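The ferry to Irkelport leaves at 6 in the morning, and by October most of its 50 seats are empty. The summer crowd has gone home, and the bakery on Jelau Street goes back to winter hours.
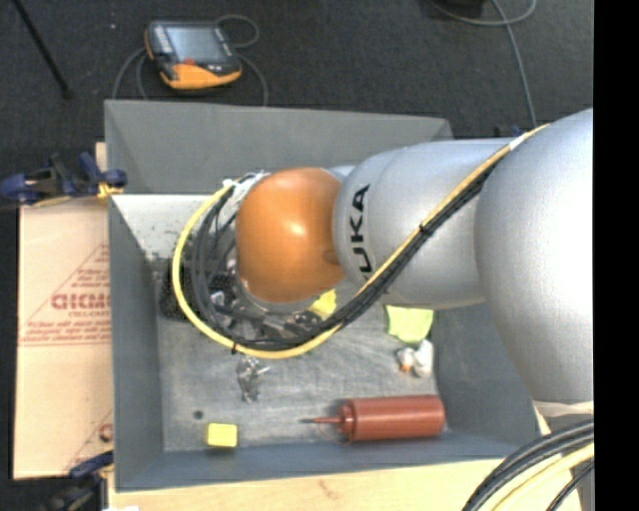

Rents explain a lot of the change. A two-room flat near the harbor cost half as much before the Hinalico shipyard reopened and brought 247 jobs with it. Families have moved uphill to Athumani, where the bus runs once an hour and stops at nine.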